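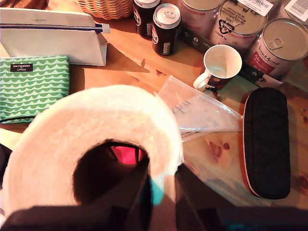 Projects > Noltari > grasp-planner > README

# noltari-grasp

Grasp planning for hollow household items, paper towel rolls among them. Takes a wrist view, returns a ranked list of finger poses.

## Contents

- `planner/`: pose sampling and ranking
- `control/`: gripper driver, 5 Hz status loop
- `episodes/`: 313 recorded attempts, 19 held out for testing

## Usage

Run `plan.py --mode core` for one finger inside the core, `--mode rim` for an outside grip.

## Known faults

Warm lighting shifts the white balance and upsets the rim mask. See issue 39. Clear plastic bags are still returned as free space.

Contact: Leonie Zwahlen, Pistby | © 2019 Noltari | Back to top

2 comments · 5 shares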